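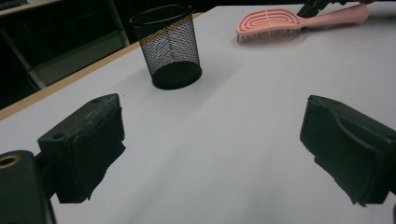

deskrat_6 replied that a mesh pen cup is the wrong tool for anything heavier than a pencil, and that putting a hairbrush in one is asking for it to go over.

Desk & Drawer > Small Storage > Pen cups for things that aren't pens

Search this board Enter keywords Go

plainpine
Well, I'm the one who started this, so let me restate the question. I keep seeing the same tip: buy a black mesh pen cup, put it on the bathroom counter or the dresser, stand your brushes and combs in it, done. I don't buy it. A pen weighs nothing. A hairbrush has all its weight at the wide end, and the wide end is sticking up in the air. Has anyone lived with this for more than a week?

deskrat_6
I have, and see above. Mine was the Okeo one, the kind that narrows toward the bottom. That taper is the whole problem. It looks neat, but the part touching the table is the smallest part of the cup.

Nour Sfeir
I think you're both making too much of it. I've had a brush, a wide comb and a pair of scissors in a mesh cup since June and it has gone over maybe twice, both times because I knocked it with my elbow. Handle down, bristles up. The bristles stay off the counter and you can grab the thing without looking.

plainpine
Twice is two more times than my drawer has fallen over.

Nour Sfeir
Your drawer is full of hair ties and old receipts, you said so yourself on page one.

plainpine
Fair. Still a drawer.

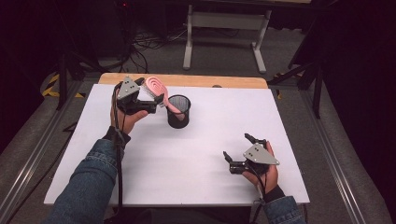

My other doubt is about the handle. A slim one drops in and leans on the rim, fine. A fat molded one takes up half the cup, and then you've bought a holder for one brush and a comb. If that's all it holds, why not lay the brush on the counter and save yourself the money? The people writing these tips always seem to own one brush, one comb and a very large empty table.

lintroller2803
Agree about the money. The Priltura "vanity cup" is 18 dollars where I live and I'd swear it's the same wire cup the office store sells in the pen aisle. Somebody changed the label.

deskrat_6
It has a felt pad underneath. I checked in the store. Is that worth paying extra for? No.

lintroller2803
A felt pad, wow.

hallcloset
Going to disagree with most of this. Weight is easy to fix. I put a handful of aquarium gravel in a sandwich bag, pushed it down to the bottom of the cup, and it sits solid with two round brushes in it. It does have to be in a bag or the small bits come through the mesh — ask me how I found out.

plainpine
So now it's a cup plus gravel plus a bag, and the bag gets hair in it. How do you clean that?

hallcloset
Throw the bag out, use a new bag. It takes a minute.

Nour Sfeir
Mesh is at least easy to rinse. I had a solid ceramic one from Nseir before and the bottom of it was disgusting. Dust, hair, some kind of paste. With mesh you can see when it needs doing.

deskrat_6
You can see it, sure. Getting hair out of wire mesh is another matter. It wraps around. I ended up using tweezers. I'd take the ceramic one and a bottle brush any day.

plainpine
That's my feeling too. I'm going to try one anyway, the cheap kind, handle down, no gravel, at the back of the dresser where nobody's elbow goes. If it's still standing after 10 days I'll come back and say so. I don't expect to.

hallcloset
Put it against the wall at least.

plainpine
Then the bristles rub the paint. Pass.

Contact the moderators | Copyright Clornemora Boards | Back to top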